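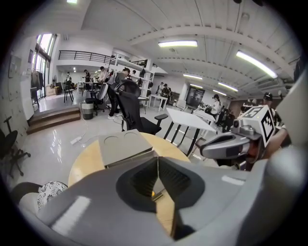

3. Setting out a shared work room

3.1 Scope

These notes cover the second half of the unit on small work rooms: the table, the seating, the floor and the storage. Lighting levels and ventilation were dealt with in section 2 and are not repeated. Students who missed the measuring exercise should get the plan sheets from Lakmal Bandara before attempting the task in 3.7.

3.2 Round and rectangular tables

A round table has no head and no corners. It can be approached from any side, and a chair can be moved a short way along the rim without leaving its place at the table. The usable area near the rim is less than it looks. An object with straight sides, such as a flat tray, leaves a segment of unused surface between its edge and the rim, and the segment is of little use for anything larger than a cup.

For a rectangular tray on a round top, the working rule is to place the tray first, centred on the side where the work is done, and to fit everything else around it. A tray with recesses should be turned so that the recesses can be reached without passing the forearm over other items.

Rectangular desks use wall length well and combine easily into longer runs. Set at an angle to the wall, a desk gives a better view of the room but leaves a wedge of floor behind it. On the plan, the wedge is to be hatched and counted as lost area unless something is stored there.

3.3 Chairs

Office chairs on castered star bases need more floor than their seats suggest. The base turns, the armrests project, and the chair is rarely pushed fully in. Draw the swept circle, never the seat outline. Where armrests are higher than the underside of the table top, the chair can't be pushed in at all and the full depth must be allowed for.

Hard casters roll freely on glazed tile. On a smooth floor a chair tends to drift when the user stands up, and it should be assumed that an unoccupied chair will be found anywhere within its circle. Mesh backs dry and air well but mark if stored against a rough wall.

Loose round cushions are recorded as seating if they are in regular use, and as stored items if not. Patterned covers are to be noted on the inventory by main colours only.

3.4 Floor and cables

Glossy white tile reflects overhead fittings. Note the direction of the reflection from each seated position, as it affects comfort at low tables.

Power strips on the floor are common where the table stands away from the wall. Three points are marked in the assessment:

– the strip lies outside every swept chair circle
– the cable follows the shortest route that doesn't cross a walking line
– a thin white cable on a white floor is shown on the plan in a contrasting colour

The Kallunbridge plan fails on the second point. Orestis Kouris's revised version moves the table 70 cm towards the socket and leaves the walking line clear.

3.5 Changes of level

A raised platform reached by a short flight of steps is treated as a separate zone. Keep the foot of the steps clear for the full width of the flight. A bin may stand beside the steps but not in front of them. If the steps are a different colour from the floor, record both colours – the contrast at the lowest tread is what matters.

3.6 Shelving

Tall open shelving belongs against a wall. Heavy items go on the lower shelves. Mixed contents should be grouped by how often they are used before any grouping by type. The Moschos method, set out in handout 2, gives one label per shelf and none per item, and is sufficient for this unit.

3.7 Task

Draw the room at the scale given on the plan sheet. Show tables, swept circles, floor cables, steps, bin and shelving. State the lost area in one figure. Plans go to Maeve Mac Carthaigh in room 186, on paper, with your name on the back.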